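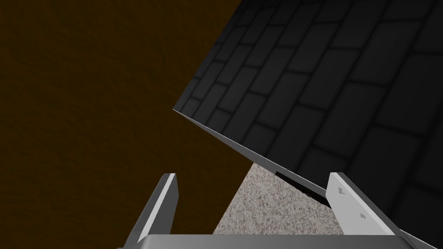
Iqra Gondal wrote to me that a good sock never shows and still decides how your whole day goes. I've put her line at the front of every edition, and I still argue with it – some socks ought to show!

Chapter 2
Socks and Knits

I own a drawer of Gebreyes wool pairs, and I wear them from September on.
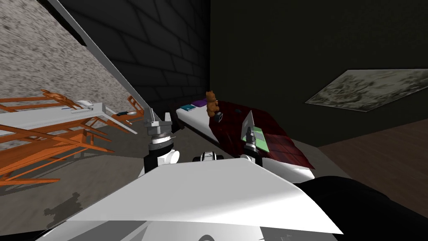
They're ribbed at the ankle and smooth at the toe, so keep both words in mind, ribbed and smooth, when we get to stitches. 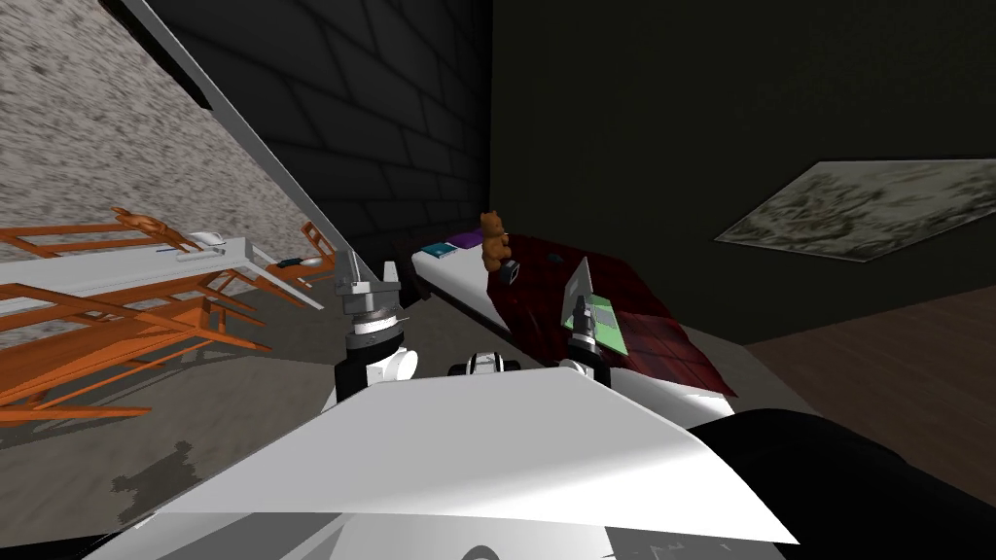

Lempi Lindqvist
Instructor in Knitwear

In this chapter we'll take apart two socks, one from Vala and one from Drorko. The Vala pair is knit from 700 yards of fine yarn, the Drorko from 655 (thicker stuff, and you'll feel it in your shoes). Bring a pair of your own on Monday, old ones are fine.

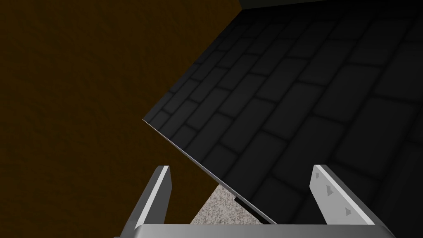 Fig. 2. Staggered rows on a dark slab.

First up is the heel, my favorite part of any sock.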